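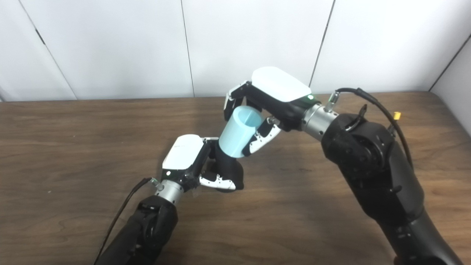 4.2 Upright objects on shared tables

The second part of the survey dealt with things that are left standing on a table between uses: cups, jars, small vases, funnels, pen holders. We visited 54 homes in Callavley and Prenent and recorded 201 upright objects on tables used by more than one person. Plates, books and anything lying flat were left out, as were objects on a tray.

Cups made up the largest group. Most had a handle, but 38 did not, and these were treated as a separate class. A cup with a handle tends to be set down with the handle turned toward the person who last used it, so its position says something about who was sitting where. A plain cup gives no such hint. In the Litier coding sheet, which we followed for the other classes, direction is a required field. We made it optional for plain cups and for all other round objects.

The second thing we noted was shape from top to bottom. Objects were sorted as straight, wider at the top, or wider at the base. People gave different reasons for trusting each one. Straight cups were described as "easy to grab" and were often kept within reach of a chair. Objects with a wide base and a narrow neck were said to be hard to knock over, and owners let them stay out longer, sometimes for weeks. Our notes do not show whether the wide base was the cause - many of these pieces were also rarely used.

Color against the tabletop was recorded in simple terms (lighter, darker, close match). On medium-brown wood, both a pale cup and a black object count as clear contrast under our scheme. Clear glass was coded as a close match on every surface. Grain direction was written down only where the wood had visible streaks, and we did not use it in the tables below.

Figure 3 has one object of each of two main shapes: a plain light blue cup, coded as straight, no handle, lighter than the table, and a matte black funnel-shaped object with a narrow neck and a wider base, coded as wide base, darker than the table. They stand toward opposite ends of a wooden tabletop, which we code as "apart."

Figure 3. Straight and wide-base objects on a wooden tabletop, coded as apart.
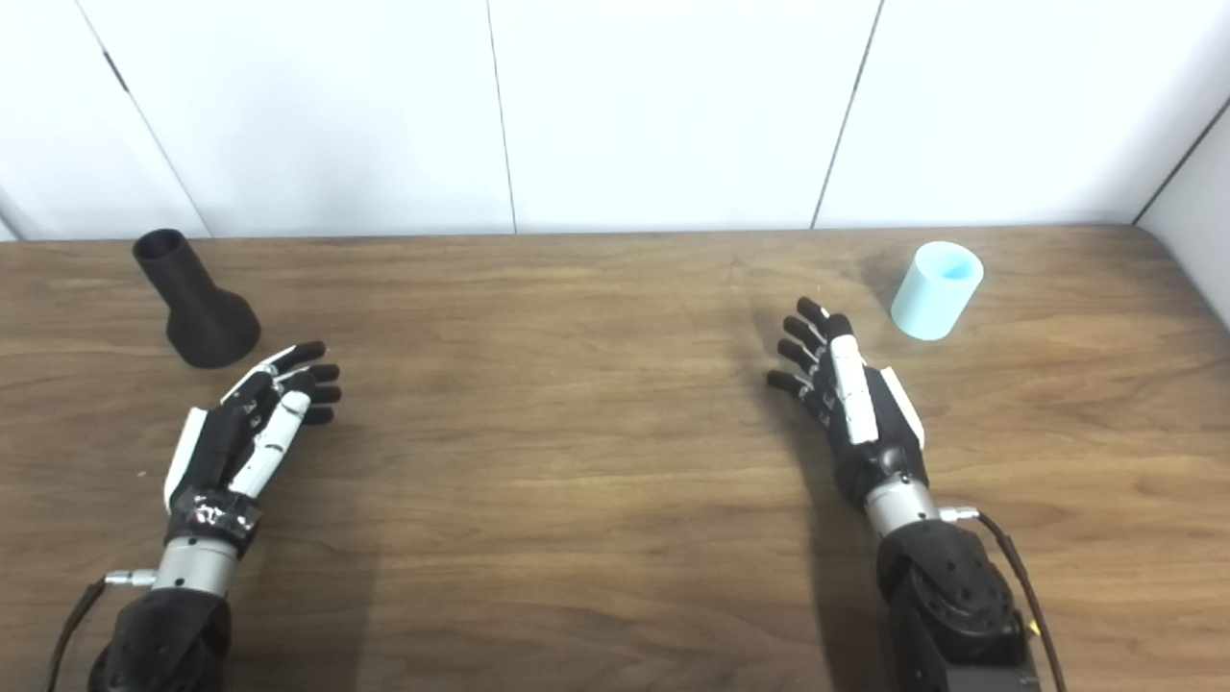
Zeyu Su argued in comments on a draft of this section that "apart" should depend on the length of the table, and that a fixed distance would treat a small kitchen table and a dining table as if they were the same. We agree in part. The present rule calls two objects apart when neither can be reached by a seated person with a hand resting on the other, which already leans toward longer tables. Recoding by table length changed the entry for 5 objects, all of them in Prenent, and left the order of the classes as it was. Both versions of the coding are kept in the Figueroa data tables.

Section 4.3 turns to objects that were moved during a meal.

Last updated: October

Contact the authors | Copyright the authors, all rights reserved | Back to top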